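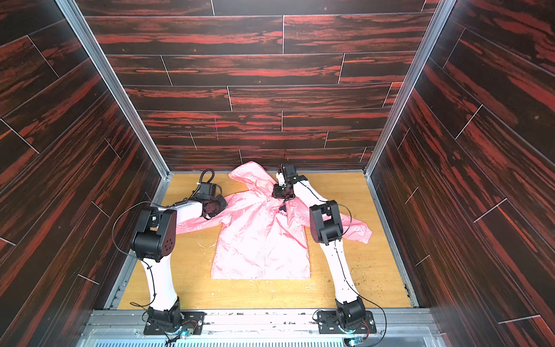 Folding thin kids' windbreakers — is there a method or do we all just stuff them in?

Posted in: Laundry, Linen and Lost Causes

mopandbucket
I've got a drawer of nylon jackets and not one of them will stay folded. The pink one with the hood is the worst. I lay it face up, smooth it out, bring the sleeves in, and by the time I've done the second sleeve the first one has wandered back out to see what's happening. T-shirts I can do. Jumpers I can do. This stuff has the structural integrity of a wet lettuce. What do people do with the hood? Please don't say hang it up, the wardrobe is full of school uniform and grief.

tinshedtess
Hang it up.

mopandbucket
Thank you Tess.

Corrugated_Ken
Face down. You're starting the wrong way up. Zip it, flip it, sleeves across the back, then sides in, then hem up to the shoulders. The hood goes down first so it ends up inside. If you fold face up you get the zip pull digging into everything and the front buckles.

lemonmyrtle
Disagree with Ken, as is traditional. Face up is fine if you can see what you're doing, and on the slippery ones I like to see what I'm doing. Press down on one sleeve near the shoulder with your left hand and keep it there, then bring the other sleeve across. The trouble starts when you let go to admire your work.

Corrugated_Ken
Face up and you fold the lettering in half. Cracks the print eventually.

lemonmyrtle
It's a child's windbreaker, Ken. It will be outgrown by April.

Corrugated_Ken
I have a Galanis spray jacket older than this forum and the print is perfect.

gumbootgary
Is it the one in the drawer that never gets worn, by any chance

mopandbucket
For the record, the pink one says ZILBEAR across the chest and has little white cartoons all over it. My youngest would go to war for it. The print is getting folded whatever I do, so I'm not losing sleep. I will try it face down though.

paddock_basin
We've got 9 of these between four kids (don't ask) and I gave up folding years ago. Roll them. Sleeves in, fold in half lengthways, roll from the hem up towards the neck and then turn the hood inside out over the whole roll. It makes a sausage. Sausages stand up in a drawer. You can even label the sausages if you're that way inclined, and judging by this forum several of you are.

tinshedtess
Seconding the sausage. Make sure it's properly dry first or you'll be opening the hood to a smell in a fortnight.

Corrugated_Ken
Rolling creases nylon.

paddock_basin
Everything creases nylon. Looking at nylon creases nylon.

halfacreharriet
Whatever you do, wipe the table first! I folded a whole load on the kitchen bench after lunch and put crumbs away for the winter. Light colours are the worst for it, pale pink especially. And give it a shake, because those jackets cling to everything.

mopandbucket
Harriet I feel seen. I've been folding on the pale timber table and there's always something on it. Toast, mostly.

gumbootgary
Has anyone tried one of those plastic flip-fold boards? I bought a Boveo one at a market and it does a lovely business shirt. I own two business shirts.

lemonmyrtle
Had a Gostik one. Great on T-shirts, useless on anything with a hood. The hood just sits up there at the top like it's watching telly. Also the slippery fabric slides off when you flip the wing.

halfacreharriet
Mine is under the couch.

paddock_basin
Skeltar drawer dividers, on the other hand, I will defend. They keep the sausages upright. Eight to a drawer and the ninth lives on the floor of the car, where it was always going to live.

mopandbucket
Right, reporting back. Did Ken's method first. Face down, hood folded down onto the back, sleeves across, sides in, hem up. Very tidy. Looked like a shop. I picked it up and it turned back into a jacket.

Then did the sausage. Hood over the end, fits snugly, I threw it at the couch and it held. I've now done the rest of the drawer and I'm a bit annoyed at how much room there is.

Corrugated_Ken
You picked it up wrong. Hand flat underneath.

mopandbucket
Ken, I'm not carrying it to the drawer like a pavlova.

lemonmyrtle
I'd still do it face up.

tinshedtess
I'd still hang it up.

gumbootgary
Does the sausage work for rain pants? Asking before Monday, we've got camp.

paddock_basin
Yep. Legs together, fold in half, roll from the cuffs and tuck into the waistband. Same sausage, different animal.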